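My mother moved into Otgate in March, and I've been meaning to write about it ever since. It's an assisted living place on the edge of town, 100 rooms over 4 floors, and she has a corner one with a window facing the bus stop. She loves that bus stop! She knows which drivers are early.

We looked at two homes before this one. Backlund was beautiful (a piano in the lobby, real flowers) but they wanted $3292 a month before you'd added a single extra, and the waiting list was long. Dravow was cheaper and smelled like soup at ten in the morning. Mom walked in, squeezed my arm and said "no thank you" right in front of the manager. So, Otgate.

The first couple of weeks were rough. She called me every night wanting to know who was watering her tomatoes, and I cried in the parking lot more than once. Then she found the card table downstairs, and now I have to call ahead to make sure she's free.

She still insists on doing her own laundry, by the way. The staff offered and she looked at them like they'd asked to brush her teeth.

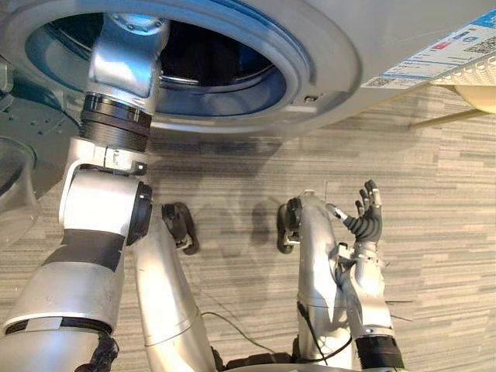

My brother thinks we should have kept her at home with someone coming in, and we've gone back and forth on it plenty. Maybe he's right. But at home she was eating toast for dinner and talking to the radio, and last night she hung up on me at 7:30 because it was her turn to deal.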